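# About us

Hello! I'm Aníbal Leitão, and I run Skelora from two rooms above the old button works in Ikthorpe. We make the Lencho, a bench arm kit for small workshops, school technology departments and anyone else with a fiddly picking-up-and-putting-down job they'd like off their hands. If you've come here to find out whether we're real people with a real phone, we are, and I'm usually the one who answers it.

Cups are where most of our customers begin, so they're where we begin too.

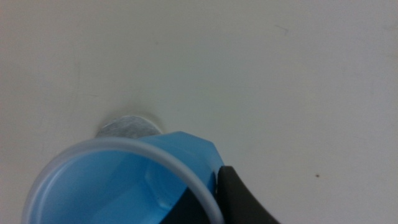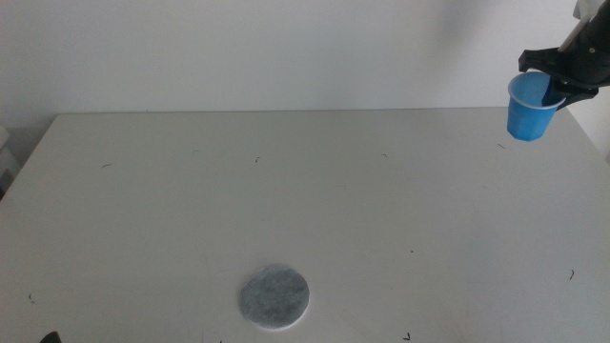 I'd been fixing packing machinery for a good long while before I started the firm. Big stuff, mostly, bolted to the floor, with a cage round it and a manual as thick as a loaf. Lovely machines if you make the same biscuit all year. Not much help to the people who kept ringing me up, though! They had a bakery with one counter, or a seed merchant's with a dozen sorts of packet, or a school cupboard full of kit that had been bought with great hopes and then left in its box. They wanted something they could put on a table, teach before lunch and move out of the way afterwards.

So I built one, badly. The second was better. The third went to a candle maker down the road who still has it, and still rings me about it (hello, I know, the cable's in the post).

## What you get from us

The Lencho kit is an arm, a two-fingered gripper, a wrist camera, a side camera on its own stand, and Povent, the software that ties it all together. You bring a sturdy table and a laptop. We bring or send everything else, down to the clamps.

With Povent you teach a job by doing it. You guide the arm through the movements, it records them along with both camera views, and you do that again with the things in slightly different places. For a simple pick-and-place job we ask for 50 goes. That sounds a lot, I know, but each one takes 20 seconds or so once you've got your hand in, and most people have the radio on by the end of it. After that you let the arm try by itself and you see where it struggles, then you give it a few more goes at exactly that bit.

I do get asked why there are two cameras when one would be cheaper. The wrist one is brilliant close in, when the fingers are right up against the thing they're meant to hold, but it can't tell you much about the rest of the table. The side one sees the arm and the table together and is no good at all for the last little bit of closing the fingers. I tried selling a version with just the wrist camera. I took it off the price list again by April and swapped out the ones I'd sold.

## What it's good at, and what it isn't

I'd much sooner you heard this from me than found out with your own money. Lencho is good at light things that keep their shape: cups, tubs, jars with lids, small boxes, discs, reels of thread. It copes with see-through plastic better than it used to. It's slow compared with a person who's awake and wants to go home, so please don't buy it for speed.

It's poor with anything floppy. Bags are a misery. Wet things slide about in the fingers, and very thin flat things lying on a hard table can be a real pain to get under. And it isn't meant for lifting anything you'd need two hands for. If your job's on that list, ring me anyway, because I probably know somebody who makes the right machine for it and I'm happy to pass you on.

The fingers are the part that wears. They're rubbery and they pick up dust, so give them a wipe now and then with a damp cloth. We sell spares at cost and you can change them with the little key in the lid of the case.

## Buying, hiring and borrowing

You can hire the full kit for £815 a month, and that includes a day with me at your place to set it up. If you hire and then decide to buy, we knock the first month off. Schools pay less, and I'd rather talk that through than stick a number on a web page, as it depends on whether you want the lesson plans and how many members of staff need showing.

We also have a loan kit that goes out to makers' groups and repair cafés for nothing. There's a waiting list. It comes back with more stickers on it every time.

## Where we are

The button works has 1892 carved over the front door, and the stairs haven't been improved much in all the years between. We're on the second floor, turn left at the top and push hard. Visitors are welcome if you let me know first, and please do bring the object you're hoping to have picked up! A photo of it is useful, but ten minutes with the thing itself on the bench tells me far more, and you get to have a go at teaching the arm while the kettle's on.

Parking is behind the building, past the bins. If the barrier's down, press the bell marked Skelora and wait for me to get down the stairs.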